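Search this site Enter keywords Go

Fimcombe Reuse Scheme: progress report to Govbridge, second period

Last updated: January

Summary

The scheme has been open to households in Fimcombe and Tralton for six months. We said we would take in 3301 items by now and the log shows 3098. That sounds close. I would be careful with it, as the log counts a box of mixed cutlery as one item in Tralton and as many as 60 in Fimcombe.

What the grant has paid for

Most of the money went on rent and van hire. A further £300 went on leaflets, and I doubt they did much. Drop-offs rose in the same fortnight, but the council tip was shut for resurfacing then and people had to take their things somewhere.

Metal bins have held up better than plastic ones, though the surfaces scuff and scrape and they are a pain to clean. We would not buy more until we know the Tralton unit is staying open.
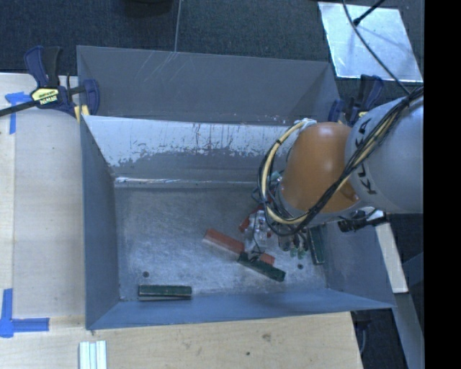
Repairs

The target was for half of all electrical goods to be mended and sold on. We are well short. Negi, who do our safety testing, put this down to missing chargers. My own view is that we accept too much that was never worth mending - old printers above all.

Waste kept out of landfill

The figure in our first report was worked out from average weights supplied with the application form. I no longer trust it and have left it out. We will weigh a sample next period and report whatever we find, even if it is lower.

Next period

Agree one way of counting across both sites. Stop taking printers. Decide on the Tralton lease before the rent goes up in April.

We use cookies to improve your visit. Accept Manage settings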